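Minutes of the Ordinary Members' Meeting, Javov Cat Breeders' Association
May 14, 2018, back room of the Ghasemi Feed Store
Meeting opened 7:10 p.m. Quorum met.

1. Minutes of the previous meeting
Approved with one correction. The January minutes said members "welcomed" the increase in show entry fees. The secretary was asked to change this to "were told about." Changed.

2. Matters arising
The replacement grooming tables have still not been delivered. The supplier's latest message says they are on the way, which is what the last message said. The chair will ask for a shipping number and, if none comes by the end of the month, for the deposit back.

The judge's travel claim from the winter show was paid in full. One member asked that it be noted that the claim included parking for a day on which there was no show. Noted.

3. Climovell litter offer
Climovell has offered the association a bulk price on its clumping litter, with a printed claim that it cuts odor for longer than other brands. The sales sheet was passed around. Several members asked what the other brands were. The sheet does not say. It also says the litter was "tested in real catteries" without saying how many or whose.

The price is $681 for a full pallet of 43 bags, delivered to one address. The members who had worked out the cost per bag said it was slightly better than the farm store and slightly worse than the farm store during a sale. Nobody present offered a garage.

A member who had used the free sample reported that her older cats accepted it and that a litter of eight-week kittens tried to eat it. She would not use any clumping litter with kittens that young and thought anyone selling it to breeders ought to say so on the bag. General agreement.

Decision: no order. The secretary will write to Climovell asking for the test results. If there are none, the matter is closed.
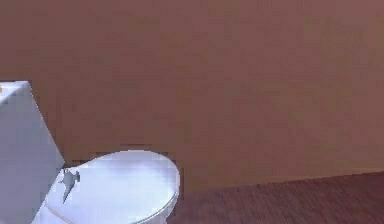

4. Kitten contract
The draft contract was read for the third time. The disputed points were the same as before.

Age at sale. The draft says no kitten leaves before 13 weeks. Two breeders feel this is too late for the busier breeds and said buyers go elsewhere. The chair replied that buyers who cannot wait one more week may not be the buyers we want. Left at 13 weeks, 11 votes to 5.

Health guarantee. The draft promises a replacement kitten for any "genetic condition" found in the first year. It was pointed out again that the words are not defined anywhere, and that a lawyer hired by an unhappy buyer would be glad to define them for us. The section goes back for rewriting, with named conditions only.

Spay and neuter. The draft holds back registration papers until the buyer sends proof of surgery. Members doubted that this stops anyone who means to breed without papers. It stays in for want of a better idea.

5. Sivance DNA testing
Sivance sent a proposal for group testing at $165 per cat, with a certificate members may show to buyers. The member who looked into it said the panel covers a long list of conditions, most of them never reported in the breeds kept by our members. For the ones that matter to us, the university lab does the same tests for less money and gives a plain result sheet.

Another member said buyers like a certificate. The reply was that buyers also like a blue ribbon, and we do not sell those either.

There was a longer talk about whether a clear DNA result is being used in ads as if it meant a healthy cat. It does not. A heart scan is still needed for the larger breeds and has to be repeated – a point the Sivance brochure leaves out. Members were reminded to give the date of the last scan in any listing on the association's page.

Decision: no group agreement. Members may use any lab they like at their own cost.

6. Fall show
The hall wants a higher cleaning deposit. The reason given was cat hair in the vents. The chair has asked to see the cleaning bill and has not been shown one. We will pay the old amount and wait.

It was proposed that the household pet class be moved to the morning to draw more visitors. Last year the same class was moved to the afternoon for the same reason. Carried anyway, 9 votes to 7.

7. Kitten list on the website
There are 2 listings from members whose dues have lapsed. Both have had reminders. They come down on Friday unless paid.

8. Other business
A request for a members' discount on carriers was put off. No one had a price.

Meeting closed 9:05 p.m. Next meeting same place, date to be sent by email.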